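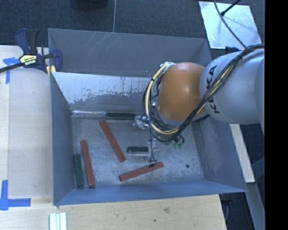
Ticket 518 - Bin picking cell, repeated missed picks near rear wall

Opened: September 5, 2023
Site: Drilasitz, cell 2
Machine: KUKA arm with finger gripper, metal bin, red and green blocks
Assigned to: Tamás Tóth
Status: Closed, follow-up noted

Problem as reported

The cell stops with "no part in gripper" when it goes for a block close to the back of the bin. Blocks out on the open floor pick fine. The operator clears the fault and restarts, and it runs until the next block ends up at the back. Nine stops on the last shift. No error on the arm controller itself, only from the Billura picking software.

Checks

1. Bin position. The bin is held at its upper left corner with an IRWIN bar clamp. Checked the rim against the blue tape on the table. The bin had crept toward the arm at the clamp corner. The clamp handle took most of a turn before it was tight. Set the bin back to the tape and clamped again.

2. Test run after moving the bin. Better but not fixed. Green blocks lying flat along the base of the rear wall were still missed. Red blocks in the middle were picked every time, at any angle.

3. Depth data. Saved a scan and looked at the rear wall. The coating is worn there and the metal is bright in places, and there is a shiny strip on the floor line at the far left. The scan has holes in the same area. The software fills the holes from what is next to them, so a block against the wall comes out too deep and the gripper goes in at the wrong spot.

4. Exposure. It was set to 700 in June when the Demchenko lights were changed, and left there. Brought it down in steps until the holes on the rear wall closed up. Dark green blocks still show complete at the lower setting. Saved as the new default for this recipe.

5. Cables. The black bundle and the yellow hose hang in a loop by the orange joint. Jogged the arm slowly to all four corners of the bin and watched the loop. It does not touch the bin wall, but at the rear left corner it gets close. Moved one tie to take up slack and jogged the corners again - clear.

6. Gripper. Fingers open and close evenly. No play at the mount. Nothing changed here.

Result

Ran the full set of blocks with some laid against each wall on purpose. No missed picks, no stops. Handed back to the operator.

Notes for whoever gets this next

If the same fault comes back, check the clamp and the tape first. Do not change the pick offsets. Someone had added 2 mm in the depth direction to get around the misses, and I have set that back to zero. With the bin in the right place the offset drives the fingers too low.

The front wall is the one the fingers come closest to, so if you do move the bin, jog along that side at low speed before running in automatic.

Follow-up

Asked Clisuvmont for a price on a matte coating for the inside of the bin, rear wall and floor. Lower exposure is good enough for now, but the wear will spread. Also asked for a fixed stop at the clamp corner so the bin cannot creep. New ticket to be opened when the price comes in.

T. Tóth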